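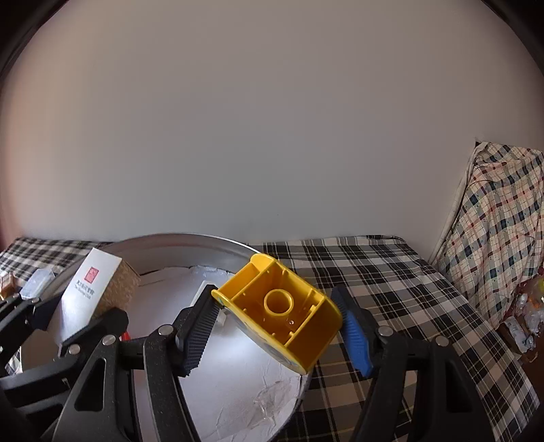
According to one early reader of the Trovero corpus, the breakfast shows are transcribed well but the callers are hard to tell apart. Release 3 assigns each caller a separate speaker code.

Contents
The corpus holds 300 interviews and phone-in segments recorded with radio presenters and wedding hosts working abroad. Audio was supplied by Fusell and transcribed by Rosser in 27 batches.
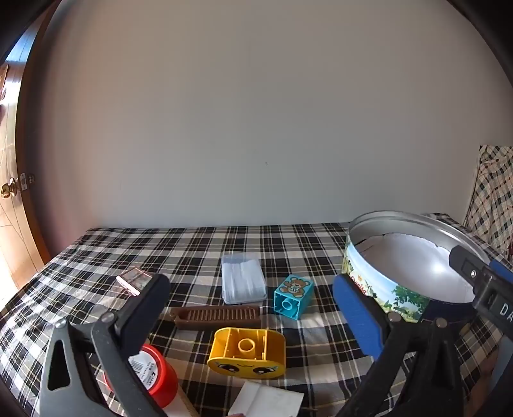
Fig. 2. Table and open door.

Known gaps
Transcripts for 11 segments are incomplete. Song lyrics are omitted throughout.

Terms
Research use only. Requests go to the Dotero archive desk.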